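Pellside Swap Table Is Back, and the Toys Are Leading the Way

The household swap table at the Balogh building in Pellside is back for February, and what a fun mix it is this time! Neighbors have been dropping off toys, dishes and other small household goods all month, and the first things set out on the white table show just how wide the range has become.

The early favorite is easy to name. A pink plush animal with a round head, a white belly and dark red-magenta paws has been winning over grown-ups and kids alike, and there is already a friendly argument going over what it is. Bear? Pig? Beaver? The sign-up sheet has all three.

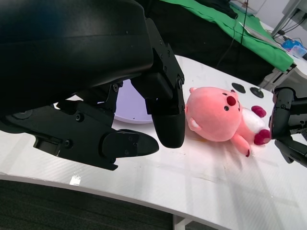

The pink plush toy on the table at the Balogh building.

"I've heard every animal there is," said Dezső Erdős, who started the swap and still sets out the first things himself. "I told one little girl it was whatever she wanted it to be, and she thought about that very seriously."

The swap works the same way it did last year. Bring something clean and in one piece, put it on the table, and pick out something else. Up to 6 items per household, please. There is no charge and no need to match values – a mug for a toy is a perfectly good trade.

Last year's swap found new homes for 1,335 items, and Erdős would love to add another 500 to that. Kitchen things went fastest back then, so early birds may want to head for those first.

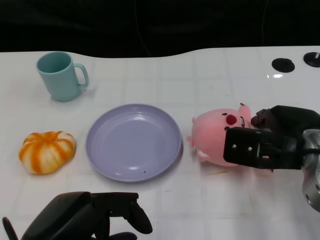
Dishes are welcome in any color and don't need to be part of a set. Single mugs and plates were a huge hit last year, especially with students from the Firar apartments who were putting together a first kitchen. Soft and squishy toys are welcome too, seasonal ones included, and it doesn't matter that fall is long gone. Somebody will be thrilled to have a pumpkin in February!

Larger things such as chairs and lamps can't be taken this time, but they can be listed on the board by the Dovach Street door with a name and phone number.
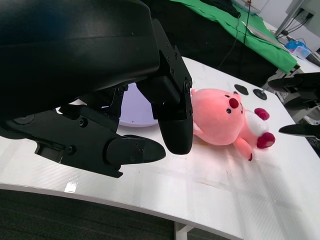

Bear, pig or beaver? Neighbors are still making up their minds.

The swap is open every afternoon until 4 through the end of February. Drop-offs can be made at the same hours, and Erdős asks that bags not be left outside the door overnight. Anything still on the table at the end of the month will go into storage for the next round, planned for early summer.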